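Home Current issue Back issues For authors Search

Statano Papers in Everyday Design
Beathag Niven and Anil Namboodiri

4. Handles, and what people do with them 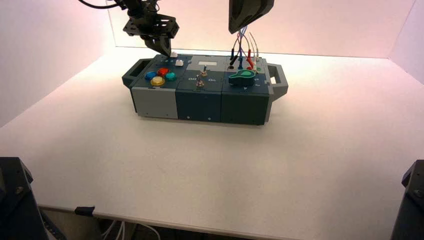

Figure 2. A box of three joined modules with a carrying handle at each end, both in the form of an open rectangular loop.

We come now to the part of the study that gave us the most pleasure to write, and we hope the reader will forgive us if we take it at a walking pace. Section 3 dealt with the things people borrow from the loan store at Jestico and how long they keep them. In this section we are concerned with a much shorter stretch of time, the few minutes in which a borrowed thing is lifted off the counter, taken out through the door and got home. It is a part of borrowing that has been written about very little, and yet when we asked people to tell us about a loan they nearly always began there. They told us about the bus, the hill, the wet steps by the chapel, and only after that about the drill or the cake stand they had gone to fetch.

4.1 Where the accounts come from

Forty borrowers agreed to talk to us, and 30 of them also kept a carrying diary, which was a small lined notebook with no printed headings. We had first planned a form with boxes to tick, as used in the earlier Mbwambo study of market porters, but our trial run in November persuaded us to let people write as they pleased. The ticked forms came back neat and rather empty. The notebooks came back with drawings, shopping lists, complaints about the pavement outside the bank, and in one case a pressed leaf. It took a good deal longer to read them, and we would do it the same way again.

The interviews were held at the loan store or in people's kitchens, whichever they preferred, and most preferred the kitchen. Beathag Niven carried out the interviews and Anil Namboodiri read the diaries, and we then swapped over and read each other's notes. Where we disagreed about what somebody had meant, we went back and asked them.

4.2 One handle or two

The plainest division in the accounts is between things with a single handle on top and things with a handle at either end. A single top handle says, more or less, that the thing is meant for one hand and that the other hand is free for a door, a child or a railing. Borrowers spoke of such things as "taken along". They took along a sewing machine in its case, or a toolbox. End handles were spoken of quite differently. A box of the kind shown in Figure 2, with a loop at its left end and another at its right, asks to be held in front of the body with both arms, or else shared between two people, and the words people used were "moved", "shifted" and, very often, "got". ("We got it as far as the wall and had a sit down.")

We do not want to make too much of a choice of verb. People are not consistent, and the same woman who "shifted" a folding table on one page of her notebook "popped round with it" on the next. Still, the pattern held well enough across the diaries that we began to listen for it, and it seems to us to say something about who feels in charge of the journey. With one handle the walker sets the pace. With two, the thing has a say in the matter too. It blocks the view of the feet, it makes the carrier turn sideways at gates, and it has to be put down altogether before a key can be found.

Several borrowers had worked out ways round this. One man looped an old belt through both end handles of a camping stove box and wore it across his chest like an ice cream seller. A pair of sisters from the Brellik estate always carried end-handled things between them, one walking a little ahead, and had an agreed call for stopping which they would not tell us. Another borrower ignored the handles completely and hugged whatever it was from underneath, on the grounds that handles had let her down before. She showed us the scar on her shin and we did not press the point.

4.3 The shape of the opening

A handle that stands out as an open loop can be seen from across a room, and that matters more than we had expected. Loans are very often collected by somebody other than the person who asked for them – a neighbour on the way back from work, a grown-up son with a car – and that somebody has usually never seen the thing before. They look for where to put their hands. With a loop they find it at once. With a recess cut into the side of a case, or a strap that folds flat, there is a short spell of turning the thing about, and in that spell things get picked up by their lids.

Lids came up again and again. The loan book at Jestico has a column for damage, kept in pencil in several hands, and we were kindly allowed to read it through. Catches and hinges fill a great deal of it. We cannot say from the book alone how each catch came to be broken, and would be cautious about anyone who claimed they could, but the staff were in no doubt. They had taken to tying a length of red wool round the proper handle on anything with a tempting lid, and they told us that the wool helped.

Gloves should be mentioned too. Our diaries ran through the cold part of the year, and a good many entries concern the business of getting a gloved hand through a handle made for a bare one. Some people took one glove off and kept it in their teeth. An open rectangular loop has square corners which leave room for the knuckles, and two diarists praised this shape without our having asked; a third disliked it, as she found that the load slid towards one corner and dug into her little finger. We report this mainly to show how closely people attend to such things once they are given a notebook and an excuse.

4.4 Setting down

It would be easy to suppose that carrying is all about holding, but a surprising share of the writing is about putting things down. People put them down on walls, bins, bonnets, the seat at the bus shelter, their own feet. Everybody we spoke to who walked home had a known resting place, and five of them named the same low wall by the post office. It is the right height, it is flat on top and it comes just before the hill. One diarist called it "the halfway table", although by our reckoning it is nowhere near halfway.

Handles matter in this as well. A thing with a handle on top can be let down beside the leg and picked up again in one easy dip. A thing held by its ends has to be lowered with the back bent or the knees bent, and older borrowers told us frankly that they would carry on to the next wall with aching arms if the only other choice was the ground. For them the route home was really a row of surfaces. Mrs L., who is in her eighties and walks everywhere, drew us a map of hers from memory, with each wall and ledge marked and a small cross where a bench had been taken away. She has written to the council about the bench. When we last heard she had not had an answer, and she has since altered her route so as to pass the library, where they let her use the windowsill.

4.5 Some remarks on the counter

A short word about the other end of the journey. The counter at Jestico was raised some years ago to make room for drawers, and it now comes up to the ribs of a shorter borrower. For a thing with a top handle this is a nuisance. For a thing with end handles it can be a real difficulty, as the arms have to go up and out at the same time. Staff had noticed that some borrowers asked for their loan to be brought round to the side door and had put it down to the parking. The diaries suggest otherwise. We passed this on, with the borrowers' leave, and a low table now stands beside the counter. We mention it with some pride, while admitting that it was already in the back room and had only to be cleared of leaflets.

We have said little so far about weight, and the reader may be wondering why. Weights were recorded for every loan and are set out in the appendix, but in talk and in writing people hardly used them. A thing was "awkward" or it was "no bother", and a light awkward thing (the paper lampshade is the one everybody remembers) was dreaded far more than a heavy one that sat close to the body. In Section 5 we turn to awkwardness as the borrowers themselves understood it, beginning with the lampshade.

Previous section Contents Next section Top

Related papers
Walls, ledges and other places to rest a bag
Borrowed for the weekend: what the Jestico loan book leaves out
Market porters and their knots: the Mbwambo study revisited
Shared stairs on the Brellik estate
A short history of the shopping trolley in hilly towns
Notice to authors, Jan 30, 2020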